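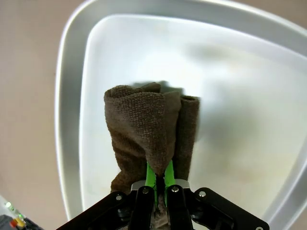 Brown cloth, folded over at the top, with a tray behind it.

Plendesine Shared Kitchen, Flelton
Minutes of the kitchen users' meeting, 4 September 2018

Present: Kianoush Tehrani (chair), Keyvan Jalali (minutes), bakers from the early and late slots, two people from the Leresa lunch club and one new user from the jam and pickle group, who was made very welcome.

Apologies: the Leresa cook, who was at the dentist.

1. Minutes of the last meeting

Agreed as a true record, apart from the spelling of "proving" on the second page. Keyvan has put it right on the kitchen copy.

2. Matters arising

The cold tap at the small sink has a new washer and no longer needs two hands. Great relief all round!

The hooks by the back door are up. They were meant for aprons and have filled with coats, so Kianoush will put a second row underneath before the weather turns. The early slot asked that wet umbrellas stay out in the porch.

The Pakzad order (flour, rice and the big tins of tomatoes) came in full. Next time the tins should go straight on the bottom shelf, please, and not in front of the mop cupboard.

3. Cloths

This was the main business of the evening and took up most of it, in the best possible way. There was a lot to say about cloths.

Kianoush reported on the trial of the brown cloths. They have been in use since February on trays, worktops and the outsides of the ovens, and everyone who spoke was delighted with them. The looped texture picks up crumbs on the first pass, and the colour is kind to tea and cocoa marks. The early slot said they would happily never see one of the thin checked cloths again.

The late slot raised a fair point, that a brown cloth can look clean when it isn't. After a good discussion (with samples handed round the table, and a great deal of rubbing and sniffing) it was agreed that the look of a cloth doesn't decide anything. A cloth goes in the wash at the end of the slot it was used in, however little it has done.

Keyvan asked about folding. The thick cloths don't lie flat if they are stuffed into the drawer, and the drawer then won't shut. Folded in half and then rolled they fit beautifully, and you can see at a glance how many are left. The Leresa pair showed everybody how they do it and it took no time at all.

Agreed:
Brown cloths for trays, worktops and oven doors.
White cloths for drying pots and glasses only.
Floor cloths stay in the mop cupboard and are never washed with the others.
No fabric softener in the machine. It leaves the loops slick and they stop taking up water.
Used cloths are hung over the rail if the wash can't go on straight away, never left in a heap in the sink.

Keyvan will order 18 more brown cloths, so that both slots start with a full drawer. The old checked ones can be cut up for window cleaning. Kianoush has pinking shears and is looking forward to it.

The jam and pickle group asked whether they might have cloths of their own, as beetroot gets into everything. Agreed with pleasure. Theirs will have a stitch of red thread in one corner.

4. Trays

Kianoush had been through the tray rack from top to bottom. There are 11 trays fit for use and 4 that rock on a flat surface. The rocking ones will be kept for carrying and cooling, on the lowest runners, and should not go in the oven with anything runny on them. The lemon slice that ended up in one corner was mentioned again. It was delicious, everyone agreed, but it was very much all in one corner.

There was then a cheerful argument about whether a tray with a bit of colour on it counts as dirty. The early slot bake straight on to the metal and want it spotless. The late slot always line theirs and are less bothered. It was settled that a stain which has been scrubbed and won't shift may stay, but anything you can feel with a fingertip may not, and loose crumbs certainly may not.

The Leresa pair recommended a paste of bicarbonate of soda and a little water for yellow marks, left on while you do the rest of the washing up. Somebody else swears by half a lemon. Both will be tried, on different trays, and the results brought to the next meeting. There was real excitement about this.

For the wiping down itself, these steps were agreed and will go up on the wall by the rack:

Shake the crumbs into the food waste and not into the sink.
Wash in hot soapy water, corners first.
Rinse, and stand the tray on its long edge to drain.
Wipe the floor of the tray with a brown cloth, working from one end to the other.
Run a fold of the cloth round under the rim, where the water sits.
Look at it under the good light by the window before it goes back. Smudges and pale yellow marks hardly show under the ceiling lamp.

The fifth step was added by the late slot, who have had drips down their sleeves more than once when taking a tray off the top runner.

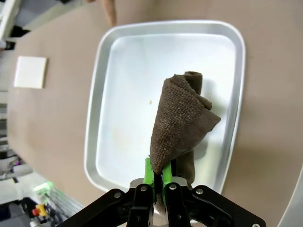
5. Tables and worktops

The tabletops are standing up very well to all the use. Kianoush thanked everybody for putting hot things on stands. One ring mark has appeared near the door end and is faint enough to leave alone.

The Leresa pair asked if the long table could be turned so that it runs with the window. They need to pass plates down both sides at lunch and at present one side is a squeeze. Tried on the spot, with everyone lifting! It was a huge improvement and has been left that way until the next meeting. If the early slot find it in the way of the mixer they should say so and it can be moved back.

Crumbs under the toaster were mentioned. The tray underneath it slides out from the back.

6. Drawers and labels

Keyvan has made new labels for the drawers, in large print, and read them out. The only change asked for was that "Sundries" should become "String, pegs, corks", as that is what is in there. The piping nozzles move to the drawer beside the scales. The drawer with the broken runner has been emptied and will stay empty until it is mended.

A rolling pin with a green handle has been left behind and is on the windowsill. It is a lovely one and somebody must be missing it.

7. The big tidy

Agreed that the next big tidy will start at 4, once the lunch club has cleared. Kianoush will take the dry store, Keyvan the tray rack and the jam and pickle group the jars, which they asked for specially. Everyone else can choose on the day. The fridge seals want doing with an old toothbrush, so please bring one if you have it.

There will be soup. The Leresa cook has offered (by note) to make the leek and potato one again, and this was met with loud approval. Bread from the early slot. Could someone please bring butter, as it was forgotten last time and sorely missed.

8. Any other business

The new user asked where jars can be left to cool overnight. The shelf over the radiator is no good for this, but the one in the pantry is fine – please put a name on the lid.

The late slot wondered about a second timer. The present one has a faint ring and can't be heard over the extractor. Keyvan has a spare at home, a very loud one, and will bring it in.

Kianoush gave warm thanks to everybody for the state of the kitchen, which has been a pleasure to walk into all summer.

9. Actions

Second row of hooks by the back door – Kianoush
Order brown cloths, and red thread for the corner stitch – Keyvan
Cut up the checked cloths – Kianoush
Bicarbonate and lemon trials – Leresa pair and late slot
Wiping steps written out for the wall – Keyvan
Drawer runner – Kianoush to ask the joiner
Loud timer – Keyvan
Butter – still wanted

Date of next meeting to be chalked up on the board by the pantry door once the Leresa lunch dates are known.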